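Witix

Witix is a task and motion planning program for robots with two arms. It takes a goal such as "stack the bowls" and turns it into arm motions, and it keeps checking those motions against what the cameras report while the arms are moving. It was started at Batodbridge by Roald Hägglund, who wanted a planner that a new lab member could read from top to bottom in an afternoon. The name covers both the planner and the small set of tools that ships with it.

Overview

Most of what makes Witix interesting is how little it tries to decide ahead of time. A run starts with a rough plan: which arm goes first, which object it goes for, and where that object should end up. Everything finer than that is left open until the arm is close. The angle of the wrist, the side of the rim to grab and the width of the fingers are all picked late, from fresh camera views, and this turns out to be a wonderful fit for round, shiny things that are hard to measure from far away.

The planner treats each arm as a separate worker with its own queue. A shared table of reserved space keeps the two from reaching into the same spot. If one arm wants space the other has reserved, it waits or asks for a different grasp – there is no master arm, and either one can give way.

Perception

Witix reads three views, one looking across the table and one at each wrist. The wide view gives object positions good enough to start a reach. The wrist views take over near the object, where the program fits an ellipse to the visible rim and works out the tilt from its shape. Glare used to be a real problem, as a bright spot on the inner wall could be taken for part of the rim. The current version masks out bright patches before fitting, and it throws away any ellipse backed by fewer than 200 edge points.

Color is used only to tell objects apart. Earlier versions used it to find edges as well, and pale bowls on pale tables suffered badly for it.

Rim grasps

The rim grasp is the part of Witix that people tend to borrow for their own projects. One finger goes inside the bowl and the other stays outside, with the wall between them. The planner scores candidate points along the rim by how far each arm must bend to get there and how much room is left for the outside finger. Neighboring bowls lower the score on their side, so the chosen point usually faces open table. A lovely side effect is that the same scoring works for cups and open boxes with no changes at all!

Tools

Brosta is the log viewer. It lines up all three camera views on one time bar and draws the planner's current choice next to them, so a bad grasp can be traced to the exact moment it was picked. Engström is the replay tool, which feeds an old log back through new code. The standard replay set holds 1,646 logged reaches, 808 of them on bowls, and every change to the rim code has to pass through it before it is merged.

Bowl task: views from the two wrist cameras and the wide camera
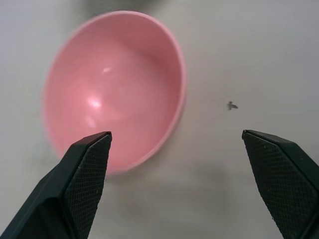
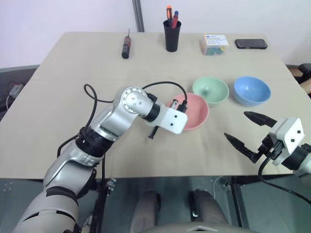
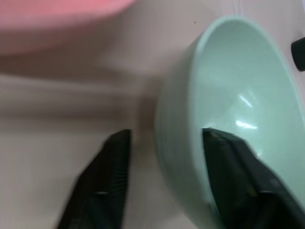 Response

Users have mostly praised the late choice of grasp, though Roald Hägglund has written that waiting has its own price: the arm slows down near the object while the last fit is computed, and on a long task those pauses add up. He would like to see the fit run during the reach, with the slow part kept for cases where the two latest answers disagree. A branch that does this has been open since February. It is still missing support for lids, handles and anything else that breaks up the rim.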